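On the Choice of Wallpaper and Cloth for Small Interiors

By Debora Lombardi

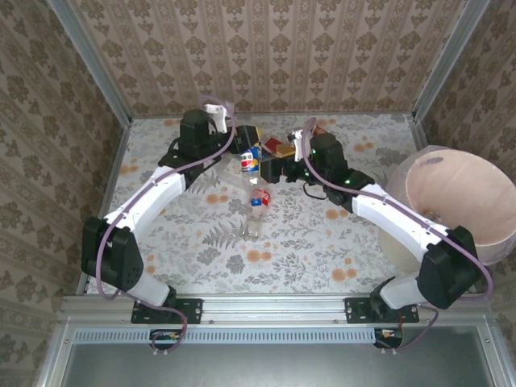 The question of pattern has occupied a good part of my correspondence since June, when I wrote on plain linens and received more disagreement than I had expected. Several readers hold that a small interior should carry one pattern only, and that everything else in it should be plain. I held the same view for many years. I have since revised it, and I set out my reasons below for those who are weighing a similar decision.

A damask-style ornament is a formal pattern. It repeats in regular rows, it has a clear vertical direction, and it gives a wall a sense of order even where the wall itself is short. In brown on beige it remains quiet enough to be used on three sides. I would not recommend the same ornament in a strong red or a dark green for a space of this kind, where the walls stand close to one another and the eye has little room to rest.

A floral cloth is a different matter. Fern sprigs and loose blossoms do not follow a line, and the pattern may be turned in any direction without appearing to be upside down. For this reason it is well suited to a horizontal surface. The pale ground keeps the lower part of the interior light, and the grey of the leaves is neutral beside brown. The orange-peach of the blossoms is the only warm accent, and in my judgment one is sufficient.

My colleague Tomos Ruddock does not agree. He considers that two figured patterns will always compete and has proposed a plain oatmeal cloth in place of the floral. His objection deserves a fair hearing, and I have tried a plain cloth against the same kind of paper. The result was correct and rather dull. The wall appeared heavier than before, and small marks on the cloth were visible at once. A printed cloth is more forgiving in daily use, a consideration that decorating books tend to pass over.

Readers who intend to combine two patterns may find the following points useful.

Select the wallpaper first. Paper is the more difficult of the two to replace, and cloth can be found to suit it.

Compare the grounds before comparing the ornaments. A beige ground and a pale ground will generally sit well together. A beige ground beside a cold, bright white may look soiled.

Obtain samples of a reasonable size. The Leone sample cards are 13 by 18 centimeters, and a large damask cannot be judged from them. Yabsira Mamo kindly lent me a full length from her own remainder, and the difference was considerable.

Iron the cloth before it is laid. Creases interrupt a scattered floral much more than one would suppose, and they are tedious to remove once the cloth is in place.

Aluminum trim at the corners has also been raised in correspondence. Ese Ugwu asked whether it ought to be painted to match the paper. I advise leaving it as it is. Painted metal chips, and bare aluminum is close enough to the grey in the fern leaves to belong with them.

I am still looking for a second floral on a pale ground, preferably with smaller blossoms. Suggestions may be left in the comments, with the name of the supplier where it is known.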